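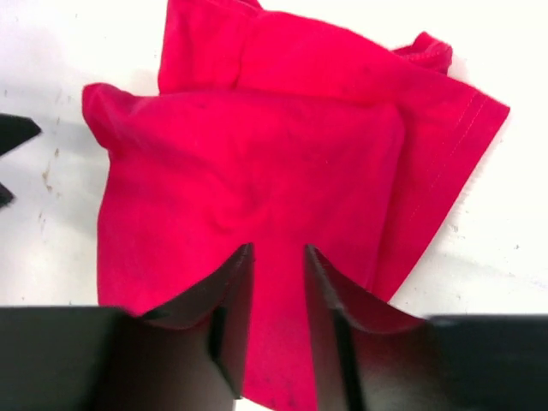 Fig. 1. Two-fingered gripper and red T-shirt, wrist view.

Machines and Chores, notes for unit 5: Laundry
Notes by Mei-kuen Shih. 8 min read

Read these before the lab. I will assume you have, and I will be wrong about a few of you.

Start with the sleeve hem. You know it's a sleeve hem. A program looking at the same shirt gets red next to slightly darker red, and has to decide which of those edges belongs to the top layer, which is a fold, and which is a shadow. A mug has one shape for its whole life. A T-shirt has a new one every time you let go of it, and the next one is very hard to predict.

The field calls this "deformable object manipulation," a long way of saying cloth. Under that name people have published on it for decades, and I still fold my own shirts.

Three problems, in the order they will annoy you:

1. State. Where is the collar? If it's under something, you have to guess, then move the cloth, then guess again about a different heap.

2. Grasping. Two stiff fingers closing on a pile may pick up one layer or several. Your own fingertips sort this out by rubbing. Most grippers just close.

3. Knowing when to stop. Si-eun Ok's group project last March was a controller named Rana that folded a shirt rather well and then, with no rule for "done," folded it again. The final product was about the size of a sandwich.

Two arms help a great deal. With one arm you mostly drag cloth around the table.

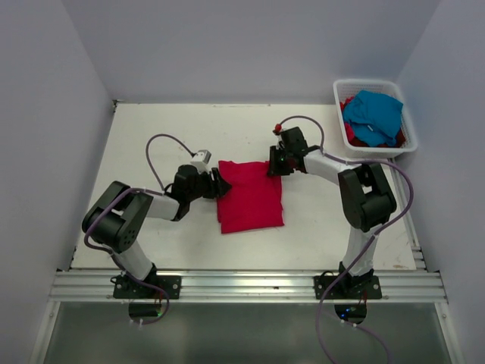 With two you can put some tension between the grip points, and tension takes out wrinkles, which makes problem 1 smaller. It also gives you a new one: if the arms disagree by a little, the shirt loses. Work out for yourselves what happens when one side slips, and bring a sketch.

So, can machines do laundry yet? Depends who's asking. On a clear table, with good light and a shirt of a familiar kind, folding is within reach. Now add fitted sheets, one inside-out sock, a hoodie with a drawstring, and a customer who wants it finished before dinner. Yao-tsung Wan likes to point out that a washing machine is also a robot, and a much more successful one, having had the good sense to never touch the clothes individually. I have no answer to this and have stopped inviting him to the seminar.

For the lab: write down what counts as a folded shirt before you run anything. Half a page. "Looks nice" got partial credit last year and will not again.

1,881 views | 3 comments

More from this course
Unit 4: Dishes, and Why Glass Is Worse
Unit 6: Packing Boxes on the Shop Floor
Nesrin Tokgöz: Guest Notes on Drawers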